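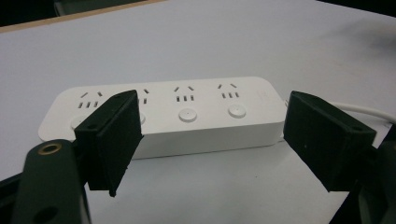
September, 7:40 a.m. Bindery bench, paschal candle stand and lectionary repair

Continuing with the older lectionary from the Vullgate chapel. Text block is sound. Front joint split from head to mid-board, rear joint intact. Sewing holds on 8 of the 12 gatherings I tested; the remaining four have slack thread at the tail kettle. Decided on a local re-sew through the fold with 18/3 linen, no full pull.

Old spine lining came off with methylcellulose poultice, two applications. Left the second one on too long and the first gathering cockled at the fold. Pressed between blotters, changed at noon. Flat by late afternoon, slight ripple left at the head of the Advent pages. Acceptable for a book in use.

Ribbon markers: original red and green both frayed. The replacement stock from Gaster is 12 mm, wider than the originals, and bulks up the spine when both lie in the same opening. Ordered the narrower width. Do not glue in the wide ones as a stopgap.

Wax on the Easter Vigil pages. Scraped with a bone folder after chilling, then blotting paper and a warm tacking iron, lowest setting. Most lifted. A translucent halo remains around the Exsultet and I am leaving it. Solvent would move the red in the rubrics; spot test on the letter V bled at once.

Candle stand: socket is out of true and the candle leans toward the ambo. Shimmed with 2 brass strips on the low side, checked with a level on the collar. Still a hair off. The base casting itself may be warped. Will check it on the surface plate before filing anything.

Notes for whoever picks this up:
Ekow folder has the collation sheet. Leaf between Ash Wednesday and the Thursday after is a later insert on heavier stock, tipped in, not sewn. Keep it tipped in.
The Guimarães missal is next in line and stays in its box until the humidity in the store drops.
Paste jar on the left shelf is old. Make fresh.

Open: cloth for the new joint. Existing cover is a dull purple, and the closest swatch is too blue in daylight.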